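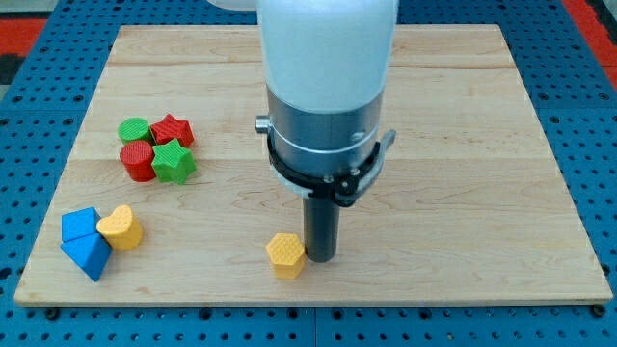

Pale wood with a soft, wavy grain

How to Oil a Wooden Desktop at Home

If you work from home, your desktop takes more of a beating than any other piece of furniture in the house. Mine had coffee rings going back to the winter I moved in, and I kept telling myself I'd get to it. I finally did in March, over a long weekend, and it was so much easier than I'd feared that I wanted to write it all down for you.

These steps are for solid wood with an oil finish. If yours is veneer or has a hard lacquer on it, please stop and check with the maker first.

Start by clearing everything off, and I do mean everything — the lamp, the monitor arm, that little dish of paper clips. Wipe the top with a damp cloth and a drop of dish soap, then leave it overnight.

Next, sand with 100 grit, always going along the grain. Take your time around the stains and try not to dig in at one spot, or you'll end up with a dip that catches your pen forever (ask me how I know!). Vacuum up the dust and wipe the surface with a dry cloth.

Now for the nice part. I used Tristell desk oil, but any good furniture oil will do. Pour a small puddle, spread it thin with a lint-free rag, and let it soak in for 15 minutes. Wipe off whatever is still sitting on top, and be thorough, as leftover oil goes sticky. Let it dry overnight and do a second coat the same way. My desk is an old Brovach with a very thirsty top, so it got a third.

Lay your used rags out flat outdoors to dry before you throw them away. Oily rags balled up in a trash can may catch fire by themselves.

I waited a few days before putting the monitor back, and I use a felt mat under the keyboard now. The whole job cost me roughly 50 dollars, with plenty of oil left for the bookshelf.

Last updated 25 May 2025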